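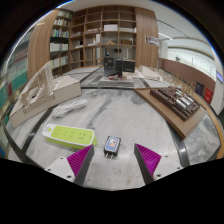 *Prurov Leathergoods — Communications and Customer Care*

# Prurov to repair its own handbags for life, starting with the Drelline

**For release in March**

Prurov, the Australian maker of leather handbags and small goods, will open a repair service next month for every bag it has ever sold, no matter how old it is or how many hands it has passed through along the way. The service will be called Bangash, after the lane where our first workroom stood, and it begins with the bag we're asked about more than any other, the Drelline satchel.

Anyone who has carried a Drelline for a few years will know where it tends to go first. The handles darken and soften (we rather like that part), the piping on the bottom corners rubs through, and sooner or later the lining gives up under a set of house keys. Until now we've had to send people off to their local shoe repairer with a kind word and, if we could find one, a matching strip of leather. Some of those repairers did lovely work, and we're grateful to them, but it never sat quite right with us that we could make a bag and not look after it.

So we've set aside a proper bench for it. Bangash will offer new handles, corner piping, relining, edge painting, zip replacement and restitching, along with a clean and condition for bags that only need a bit of a tidy. Our workroom has kept offcuts and dye recipes from past seasons, and 52 of our colours can be matched from what we have on the shelf. Where a colour can't be matched, we'll post you a swatch of the nearest one before anybody picks up a needle, and you can say yes or no.

Repairs to the stitching and hardware of a Drelline will be free for the life of the bag. You won't need a receipt. Plenty of our bags were presents, or came from a sister's wardrobe or an op shop, and we don't mind in the least — if it's ours, we'll mend it. Other work will be charged from a set price list, starting at $30 for a clean and condition. Most jobs will take 12 working days from the time the bag reaches us, though a full reline can run longer, and we'd ask for a little patience in the weeks before Christmas.

The Drelline itself is also coming back in a slightly altered form. The new version keeps the curved flap and the side gussets, and adds a lining that can be unpicked and replaced without taking the body of the bag apart, which should make everyone's life easier down the track. It will be sold in tan, ink and a deep bottle green at $519, from our own shops and from Skasisico department stores.

Skasisico will also act as a drop-off point. Bags can be left at the accessories counter in any of its stores and collected from the same place once they're finished, with no charge for the freight. Customers who live further out can ask for a padded mailer through the Prurov website. Please do empty the pockets first, including the little zipped one at the back.

Bookings for Bangash open at 9 am on the first day of April, online and in store. Swatches, high-resolution product images and sample bags are available to media on request from the Prurov press desk.

**Ends**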